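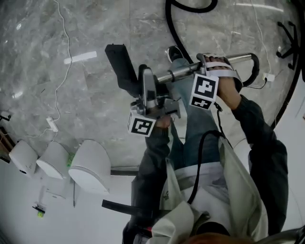
How Do Movies Get Their Sounds?

Next time you watch a movie, try something fun. Close your eyes for one whole minute and just listen. You'll hear shoes on gravel, a coat rustling, a spoon going clink in a cup, maybe a dog's toenails tapping across the kitchen. It all sounds so real! But most of those noises were probably not recorded when the actors were in front of the camera. Somebody made them later, in a small dark room full of junk, and that somebody has one of the best jobs in the movie business.

The job is called Foley (say it FOH-lee), and the person who does it is a Foley artist. The name comes from Jack Foley, who worked on sound in Hollywood back when talking movies were brand new.

Why not just record the real sounds?

When a movie is being filmed, the microphones are pointed at the actors' mouths. The crew wants every word to be clear. That means quiet sounds, like a hand sliding along a stair rail, hardly get picked up at all. And sometimes the real sound is just plain wrong. A castle wall might be painted foam. Knock on it and you get a sad little pff! Swords might be rubber, and snow might be paper.

There is another reason too. Movies get shown in lots of languages. When new actors record the talking parts in Spanish or Japanese, the old voices have to come out, and the footsteps that were recorded with them come out too. If the footsteps were made separately, they can stay.

Inside a Foley room

Gonçalo Macedo has been making movie noises for 16 years. His studio is called Correia, and if you walked in you might think you'd found a very messy garage sale. There are car doors with no cars. There are old phones, a bathtub, umbrellas, roller skates and a wheelbarrow with a wonderful squeak. On the back wall are his shoes, 395 pairs of them! He has cowboy boots, ballet slippers, flip-flops and a pair of huge rubber clogs he uses for trolls.

"I wear high heels more than anybody I know," he says. "You should see me run in them."

On the floor are square pits, a bit like sandboxes. One has gravel in it, one has sand, one has dry leaves, and others are covered in wood or stone. Gonçalo stands in the right pit, watches the movie on a big screen, and walks in place at exactly the same moment as the actor. If the actor is tired, he has to walk tired. If the actor is sneaking, he sneaks.

He spent last May on an adventure movie called Sumska, about 2 sisters who cross a frozen country to find their grandfather. That was a lot of snow. Over 9 days he did almost nothing but crunch.

So what do they use?

This is the best part. Lots of movie sounds come from things you would never guess.

Walking in snow: squeezing a bag of cornstarch. It makes a lovely creaky crunch.

Horses: two halves of a coconut shell, clopped on dirt or stone.

Breaking bones (yuck!): snapping a stick of celery.

A bird flapping its wings: shaking a pair of leather gloves.

A crackling fire: crumpling up a crinkly candy wrapper or some cellophane.

Squishy monster footsteps: a wet towel dropped on the floor. Some people like to squash a soggy sponge as well.

When all the noises are recorded, a sound mixer puts them together with the talking and the music. The mixer decides how loud each one should be. A tiny click of a lock might be turned way up in a scary scene so you jump out of your seat.

Try it yourself

You can be a Foley artist at home! Ask a grown-up to help you find a short video clip, something with plenty of moving around in it. Turn the sound all the way off. Now watch it a few times and write down every noise you think should be there. Don't forget the small ones, like a sleeve brushing a table.

Next, go hunting for things that might make those noises. Ask before you borrow anything from the kitchen (and especially before you borrow the celery). Play the clip again while you record yourself on a phone or tablet. Put the microphone close to your hands and tell everyone to hush. Your first try will probably be late on almost everything, and that's fine. Gonçalo says he once did the same doorknob all of Tuesday afternoon.

Then play your recording along with the clip and ask your family to guess what you used.

More in Movies for Kids

How Do Cartoons Move?
What Does a Director Do All Day?
Meet the Puppets of Bamix the Brave
Why Do Movies Have Credits?
Atileo and the Moon Boat: Make Your Own Storyboard
Popcorn Science: What Makes It Pop?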